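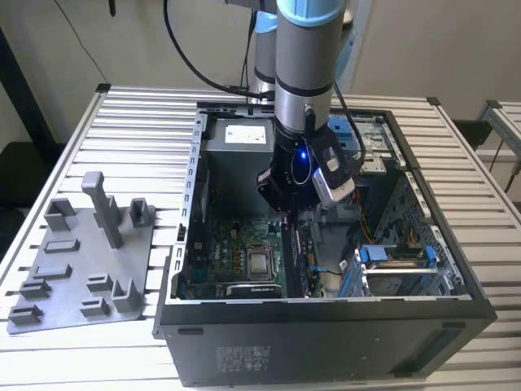 Cisto wants recyclers to rent a robot that takes old desktop computers apart. The company began offering the service in May, and its pitch is simple enough: put a tower on the table, open it up, and let the arm pull out whatever can be sold again. The sales sheet calls it "hands-free recovery." After going through the terms and talking to one shop that has looked hard at it, I'd hold off on that phrase.

The package, called Garg, comes as a single arm with a gripper, cameras, a metal table and a set of plastic holders for the parts. Cisto charges by the machine processed, with a minimum of 300 towers a month. Shops that fall short pay for the full 300 anyway. That clause is on the fourth page of the contract and doesn't appear on the sales sheet at all.

Sushil Negi, who handles sales for Cisto, said the minimum is there to cover support visits and software updates. "If a shop is doing fewer than that, they probably don't need us yet," he said. He would not say how many customers have signed.

The job list is shorter than the name suggests. Garg is sold for memory modules, hard drives and some cable connectors. Processors are listed as "supported with review," meaning a person has to approve the pull on a screen before the arm goes ahead. Power supplies are left to the staff. So is taking off the side panel, and so is laying the tower down in the right spot, which a fair number of people in the trade would count as half the work.

Then there is speed. Cisto says the arm clears a supported tower in 22 minutes. Negi said the figure comes from the company's own shop in Ciltudby, on clean machines of models the software already knew. Asked for a number on dusty office castoffs with a missing latch or a stripped screw, he said the company was still collecting data. An experienced worker with a screwdriver can have the memory and the drive out of a common office tower in a few minutes, so the case for Garg rests on it running through the night. Somebody would still have to come in and swap the towers. The table takes one at a time.

Anyone who has opened a few of these cases knows where the trouble sits. Memory slots are packed in close to the power connectors, cables lie across the board wherever the last repair left them, and the gripper has to get in among all of it.
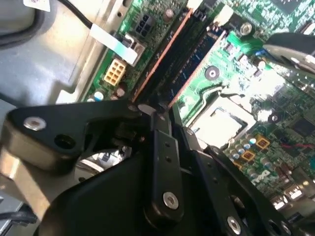

Memory has to come straight up once the latches are open, and a tilted pull can crack a slot. That doesn't matter if the board is headed for scrap. It matters a lot to a shop that resells working boards, and Cisto's contract excludes damage to "adjacent components" from its guarantee. Negi described the wording as standard and said customers can ask for a different version. I asked to see the different version and haven't received it.

Ashok Malhotra runs a refurbishing shop in Jiltadthorpe that handles over 200 desktops in a normal month. He read the contract and passed. "I'd be paying for a hundred computers I don't have," he said. "And I'd still need my guy standing there to load it." He said he might look again if the minimum dropped or if the arm learned to remove heatsinks, a messy job that his staff would gladly give up.

The model list may be the bigger problem for small shops. Garg supports 110 desktop models at present, most of them from large business lines. Adding another one takes a request to Cisto, a sample machine shipped at the customer's expense, and a wait that the contract puts at "a reasonable period." Negi said most additions have been quick but gave no average.

There is probably a buyer for this somewhere. A big recycler that gets truckloads of the same office tower from the same bank or school district could make the numbers work, mainly if it has trouble finding people for the bench. Cisto says it will run a free trial week for shops that ask, using the customer's own machines. Any shop that takes up the offer should bring its worst towers and time the whole job, including the loading. Trial requests go through the company's sales office in Ciltudby, and the rental contract runs for one year with no early exit.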